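The Woman Who Reads Potters' Thumbs

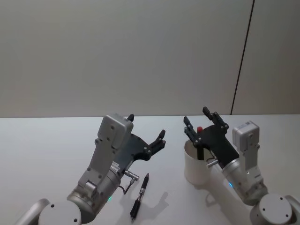 Zuzana Kuruc has spent most of her working life looking at the undersides of pots, and she would like it known that the undersides are the good part.

"Museums put the pretty side out," she says. "Then I come along and ask them to turn everything over. They love me."

The pots in question come from Berkum, a settlement whose residents seem to have eaten well, broken things constantly and thrown the pieces down the same slope for generations. The dig has produced 3,936 sherds so far. Of those, 309 carry a fingerprint or part of one, pressed into the clay before firing and left there by somebody with other things to do.

Kuruc's idea is that ridge spacing can hint at the age of the potter. Narrow ridges tend to mean small hands. Clay shrinks when it is fired, so every measurement has to be corrected, and every correction starts an argument.

"I've been having the same one with Tóth since March," she says. "He thinks my shrinkage figure is generous. I think his is stingy. We are very polite in the footnotes."

What they do agree on is that a fair number of the prints look like children's. Most sit near the handles, where a second pair of hands would have been useful. Kuruc won't say the children were apprentices. She won't say they weren't.

"People want a sad little workshop or a happy little family," she says. "I have a thumb. I can tell you it was a fairly small thumb."

Her favorite piece is a lid with a full row of dents along the rim, evenly spaced except for the last one, which has slid off into a smear. She has shown it at 200 talks, by her own count, and the smear gets a laugh every time.

Next she moves on to the storage jars from Sterkham, which are bigger, uglier and mostly still in their bags. Has she looked at them yet?

"I've looked at the bags," she says. "There are a lot of bags."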